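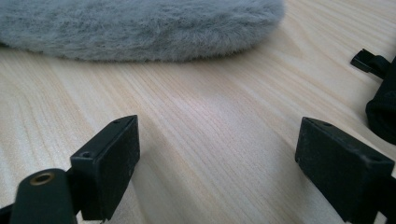 主题：Re: [手持夹爪] 指块固定螺钉松脱，以及开度读数偏移

发件人：Itziar Zabala
收件人：手持夹爪维护邮件列表
抄送：Nerea Peñalver；Fikri Ngui

各位好，

回复 Arnaldo 昨天的问题，顺便把八月这次故障的经过写全。之前散在好几封邮件里，Montes 那边的同事说看不明白。

先说结论：二号手持夹爪右侧指块的固定螺钉在采集过程中松动，指块绕剩下那颗螺钉转了一个小角度，软件里记录的开度和实际开度对不上。没有人受伤，但有一批数据要作废，另外有一次差点夹到手，下面单独说。

经过

上午开工时做过归零，读数正常。当天的任务是在浅色木桌上抓取软物，有灰色的长毛绒垫，还有带黑色塑料扣的织物件。毛绒类任务要求操作者夹住边缘再往上提，指块内侧受的是斜向的力，和抓硬盒子时不一样。

下午三点多，Fikri 发现夹爪闭合后仍能从指尖之间看到一条缝，而 Wanell 记录程序显示已完全闭合。他重新归零一次，缝还在，只是读数变了。继续做了几条之后，右侧指块在张开时发出一声轻响，他停下来检查，用手一推指块就能晃动。

拆下来看，靠指尖那颗螺钉已经退出一大截，根部那颗还在，但扭矩明显不够。螺纹上没有找到螺纹胶的痕迹。左侧指块的两颗都是紧的，螺纹胶也在。查维护记录，右侧指块七月换过一次，换件那一栏只写了“已装”，没有写胶和扭矩。那次是我签的字，责任在我。

底座上的铜色螺纹嵌件也检查了，没有拔出，没有转动。Arnaldo 问是不是嵌件的问题，这一次不是。

夹手的事

Fikri 用手推指块的时候，夹爪没有断电，只是松开了扳机。推动指块带动了连杆，驱动侧以为是外力扰动，往回补了一下，指尖合拢了一段。他手抽得快，没有夹到。现在的固件在保持状态下会主动纠正位置，这一点手册里有，但写在调参那一章，采集人员一般不会读到。

请大家从今天起照下面的做：

1. 凡是手要伸到两指之间，先按下断电开关，等指示灯灭。松扳机不算断电。
2. 更换指块后，螺钉必须上螺纹胶，用扭矩扳手拧紧，并用白色漆笔画线。换件记录里要写明这三项，没写的视为没做。
3. 每采集 10 条，目视检查一次画线是否对齐，再空夹一次，看指尖有没有缝。
4. 发现缝就停。不要用重新归零来消除读数差。归零只会把错误的位置当成新的零点，后面的数据更难挑出来。
5. 指块表面的灰和磨痕不影响使用，不用为此拆下来清洁。拆得越多，装错的机会越多。

数据处理

当天二号夹爪一共录了 442 条。Nerea 比对了视频和开度曲线，归零之前的部分里，偏移是慢慢出现的，没有一个清楚的起点，所以我们决定从午休后的第一条开始全部标为“开度不可信”。图像和轨迹仍然保留，做视觉预训练的组可以继续用，训练抓取策略的组请不要用。标记已经写进 Kerora 的索引，旧的本地副本请自行更新。

上午的数据抽查了 5 条，闭合时指尖贴合，读数一致，暂按正常处理。如果谁在用的时候看到异常，请直接回这个列表，附上条目编号。

未解决的

螺纹胶缺失能解释螺钉退出，但不能解释为什么驱动侧没有报警。指块转动时电机位置没有变，编码器装在电机上，看不到指块这一端，所以从原理上就报不出来。Skirken 的新版指块把两颗螺钉改成了螺钉加定位销，转动的问题应该会好很多。样件已经订了，到货后先装在一号夹爪上试，累计 600 次开合后再拆检。在这之前旧指块继续用，照上面第 2、3 条执行。

另外一个没有想清楚的问题：要不要在固件里把保持状态下的主动纠正关掉。关掉以后夹持重物会慢慢松开，抓软物倒没有影响。请 Fulgencio 看一下能不能按任务切换，不着急，但希望在下一轮采集前有个答复。

Itziar

Arnaldo Torres 写道：

> Itziar，你好，
>
> 看到索引里有一大批条目突然变成“开度不可信”，想确认几件事。
>
> 第一，是哪一只夹爪？我们这边也有一只同型号的，用了一个多月，还没有拆过。如果是嵌件松脱，我想先停下来检查。
>
> 第二，听 Fikri 说当时手差点被夹到，是扳机失灵还是别的原因？通知里没有提到。
>
> 第三，图像部分还能不能用？我们的模型只看图像，不读开度，如果全部作废，就得重新安排采集，桌子和物品都已经收起来了。
>
> Arnaldo

又及：Arnaldo，你那只没有换过指块，出厂时应该上过胶，但还是请先断电，用扳手试一下四颗螺钉，再画线。结果回到列表里就行。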